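Dryer taking two cycles? Check these first

Quick ones. Did most of these on our old Clerley last weekend, so its fresh in my mind.

Lint screen. Everybody cleans the lint, hardly anyone washes the screen. Dryer sheets leave a film on it. Run water over it in the sink. If the water sits on top, scrub with dish soap and an old toothbrush, let it dry all the way, put it back.

Slot under the screen. Long skinny brush, flashlight. Unplug first. I got out a wad the size of a hamster plus one baby sock.

Vent hose. If it's the white plastic kind, toss it. Metal only. Keep it short, no big loops behind the machine. Foil tape on the joints — not duct tape, it dries out and lets go. No screws poking into the pipe either, they catch lint.

Outside flap. Go look while the dryer is running. Should be open, air pushing out. Ours was stuck shut since March with a wasp nest. Knock it loose, wipe the hinge.

Gas dryer: don't drag it around yourself if the line is stiff. Call somebody.

Loads. Half to two thirds full. Sheets and tablecloths ball up and everything inside stays damp, so stop it once and shake them out. Towels seperate from shirts.
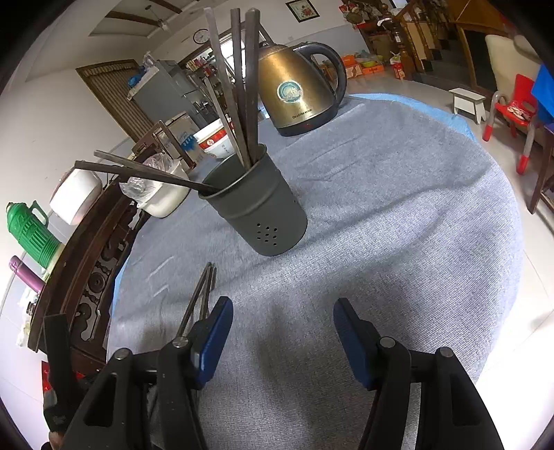

Moisture sensor. Two little metal strips inside the drum, usually near the lint screen. Rubbing alcohol on a rag, wipe, done. If auto dry quits early and the clothes are damp, try this before you buy any parts.

Still cold after all that? Probably the thermal fuse or the heating element. Fuse is cheap, but find out why it blew, a clogged vent will just pop the new one. Write down the full model number off the door frame before you call for parts. Mine ended in 2512 and I read it off wrong — got the wrong fuse, 4 days lost.

Bogdan Witkowska, August 2018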